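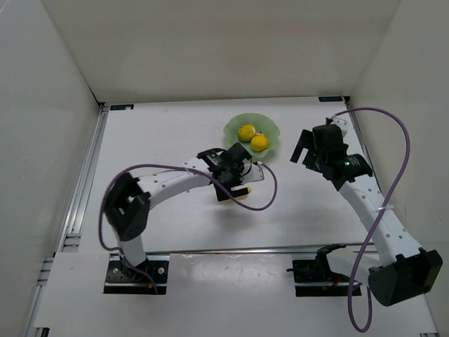
Green bowl at the back of the bench, the two lemon-like fruits in it.

Notebook, January, started 9:40 with coffee

I promised Radu I would write up the fruit set properly this time, so I'm putting it all in one entry and he can stop asking me across the hallway. The set is the one we call Kusum, after the label on the old storage tub, and it lives on the second shelf next to the spare table covers. If you borrow it, please put it back there and don't leave it in the sink like last month.

First, the bowl. I am very fond of this bowl. It's the pale green see-through one with the wavy rim, and it replaces the plain one from the Rusu box that I never got along with. Against a white top the old one just vanished for me by mid-afternoon, when my eyes are tired, and the green is so much kinder. The wavy rim does make it harder to say where the edge is, so when I write down a bowl position I go by the middle of the base. Radu likes to measure to the nearest bit of rim. We have agreed to disagree, but in this notebook it's the base!

Position for today is in the rear part of the table, a touch right of center. I have 171 mm written on my sticky note as the distance from the back wall to the middle of the base, and I'll go with that until somebody finds a better number.
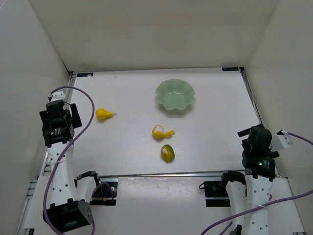 Bowl with the pear to its left, the peel and the small oval fruit below.

I do like how the yellow things look spread out, though the colors are closer together than I'd choose. The pear is easy enough because of its narrow stem end. The peel is the one that gives me trouble in the notes. It's such a twisted little thing that "facing left" means nothing unless you say which part you mean, so from now on let's go by the white patch on the inside. White patch left, white patch right, and so on. The oval one I keep calling the mango and Radu keeps calling the lime, and it's green and yellow so we both have a point. I've put "small oval" in the list and would be grateful if we all stuck to it.

The tabletop has some faint scuffs and the white panel below the front has gray smudges on it. I'd like to try the Vistlow cleaner on those before we reach for anything stronger – a small patch first, please, and write down which patch.

Other bits while I remember:

Sheet 112 in the binder is the old layout. Leave it in, but don't copy from it.

Hustora order still open. I asked for a second bowl in the same green and a deeper storage tub, so the peel doesn't get squashed under everything else.

Radu Nistor has the good ruler. Ask nicely.

Back to it after lunch, pear first.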